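Drernutis list (basketball shirts, washing, repair and storage)
Re: [drernutis] Folding shirts with big printed numbers
Date: 17 Sep 2025

Hello all,

Thank you for the long answer about the heat-pressed numbers. I put it here again, because I want to reply to two points of it.

> I would not fold any shirt across the number if it can be avoided.
> The print is a layer of its own and it does not bend in the same
> way as the cloth. When you fold it sharp and put 30 other shirts on
> top, you get a white line through the number in spring, and no iron
> takes it out. I roll all of mine, front side outward, around a piece
> of old sheet. It takes more space but I have the space.
>
> For the washing: inside out, cold, and never the dryer. If the
> number feels sticky after the wash, leave the shirt alone until the
> next day. Do not press it flat with your hands.

About the rolling, I agree for the shirts with one number on the front. For our club in Kodska it is more difficult. We have over 90 shirts to put away before December, and the cupboard has shelves with only a small height. I tried to roll one team's shirts last year and the door did not close anymore. So I must fold, and my question is only where to fold.

My present method is like this. I lay the shirt on its face and smooth the back from the neck down. Then I bring the two sides in, so that the fold lines come beside the big number and do not go through it. With the adult sizes this works well. With the children's sizes the number is almost as wide as the shirt, and there is no "beside". For these I put a sheet of tissue paper inside and make a soft fold, and I lay them on the top of the pile where there is no weight.

The worst thing for the print, in my experience, is the heap. After the game the shirts come in a bag, all turned and twisted, and they stay so for some days before I get to them. Then the numbers are bent in places where I would never fold them. The large ones keep their form better, but the smaller figures go into the wrinkles and are pressed together there. Please look at the middle of this red one:
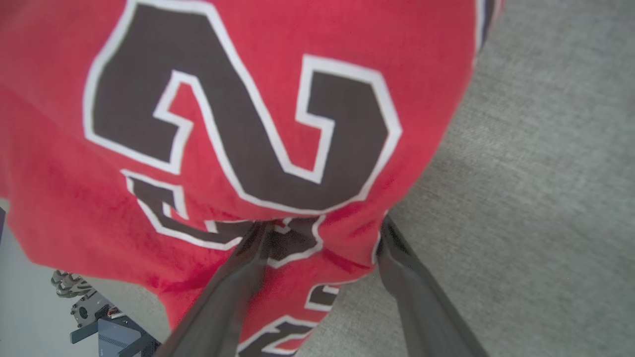
Red shirt, not yet smoothed. The large number is at the top, the smaller print is in the folds under it.

A cloth like this one, soft and a little fuzzy on the surface, makes so many small folds when it is bunched that you cannot pull it straight from one corner. I take it at the shoulders, shake it two times, and lay it down again. Only then do I look for the print. If two printed parts have stuck to each other, I open them very slowly from the side, and I do not pull up. I lost a piece of white outline on a blue shirt by pulling up, and I was very angry with myself.

About the washing I have a different opinion in one small point. Inside out, yes. But I find that our shirts come out with more wrinkles in the number when the machine is full. Now I wash only 5 together and I stop the spin early. They drip a long time, but the print dries flat. At Rernis, where we sometimes give the big load, they set the machine to 700 turns and the result was also good, so maybe the slow spin is the important thing and my small load is too careful.

Now I have two questions for the list:

1. Does somebody use baking paper between the printed sides for a whole winter? I have tissue paper, but it gets soft in our cupboard and I am afraid it will stay on the number. The Mai boxes I bought are nice and low, but there is no air in them, so the paper matters more.

2. The dark trim with the thin white stripe, as many of our shirts have it, likes to curl to the inside after the wash. I press it with a warm iron through a cloth, and after the next wash it is curled again. Is there a better way, perhaps to pin it when it is drying? I do not want to leave holes.

I can send my list of sizes and shelf heights to the person who asked for it in the summer. Please write to me directly, because the list does not accept attached tables.

With kind regards from Kodska

--
Drernutis mailing list
To leave the list, send an empty message with the word "leave" in the subject line.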